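Notebook, January, Saturday, 7.30 pm

Back from curling at Grukbridge and buzzing! Waltraud skipped us to a 5-2 win, and the new Trummer brush heads were lovely on fresh pebble.

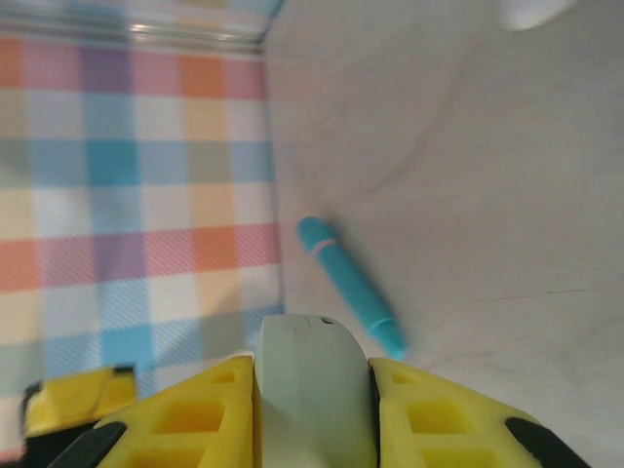 Plaid panel, pale surface.

Damian timed every draw, and the left side ran a good deal slower than the middle. Worth knowing before Jilley visit us!
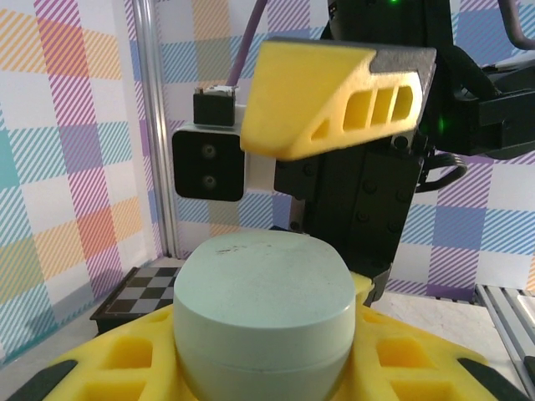 Sweeping next. Verena and I took turns calling weight, and we want a bench test for brush grip. A spongy head with rectangular hollows, like that yellow lattice, might be fun to try against our flat ones (Leonie has foam to cut up).

Aslak thinks head pressure matters more than stroke speed, so we'll start with

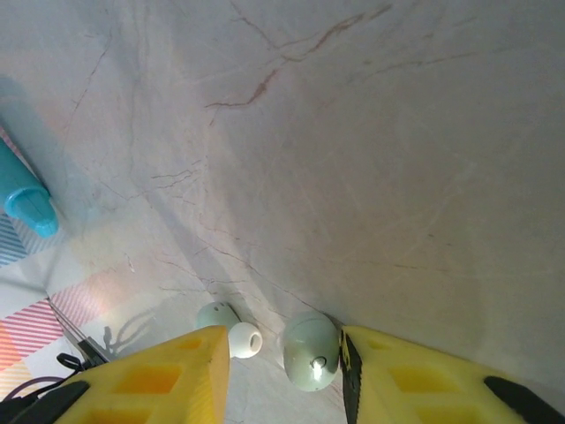

80 strokes per head at the same load, then swap sweepers and do it all again. Can't wait!
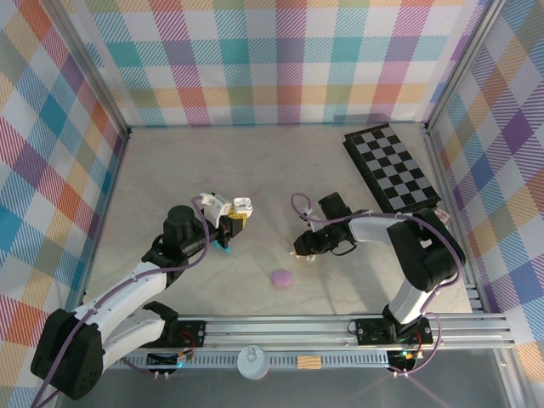

Which head goes first? The old Trummer, as we know it best.

2 comments · 5 shares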